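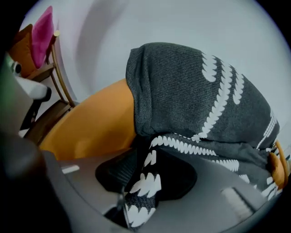
Every February, when the heat makes any kind of effort feel unreasonable, I get asked whether robots will be doing the laundry by next summer. I have been writing about household automation long enough to have said yes at least once, and I'd like that column quietly lost.

Consider the jumper. To you it is a jumper even when it has been dropped over a cushion with one sleeve hanging and the neck gone missing. To a machine it is a dark grey lump with white scallops running off in several directions, and the scallops change size wherever the knit folds. Where does the sleeve start? Which of those edges is a hem, and which is only a crease with ambitions? A four-year-old can sort this out while shouting about something else.

I spent a Monday at Rocha, a small outfit in an industrial park at Unetthorpe, watching a folding arm called Brototau work through a basket of clothes. It was very good at tea towels. I want to be fair about the tea towels, which came out squarer than any I have ever put in a drawer. Then someone handed it a cardigan. It picked the thing up, considered it, put it down, picked it up again by the other cuff and delivered, after 11 minutes, something you might call a parcel.

The engineers were cheerful about this. They told me it had taken 337 attempts to get a single cardigan folded at all, and that up to 153 of those had ended with the garment on the floor. My own household runs at a similar rate, but we don't have investors.

On the shop floor the story is different, and people tend to mix the two up. A warehouse I visited at Mandunstead has had machines shifting cartons for years, and they do it all night without a smoko. But a carton is the same shape on Tuesday as it was when it arrived. You can bolt down the conveyor, paint a line on the concrete and tell the humans to stay behind it. Try painting a line on my lounge room floor. There are cushions on it by lunch, and a stuffed toy on the line itself.

So can they do the chores yet? Some of them, in a tidy room, given flat things and plenty of time. I'd trust one with the towels tomorrow. Woollens I'd give a good few years, and for the fitted sheet I'm not prepared to name a decade - I have owned fitted sheets for most of my adult life and still roll them into a ball and shut the cupboard door on them.

Meanwhile there are 3 loads on the couch, and I've been asked to stop typing.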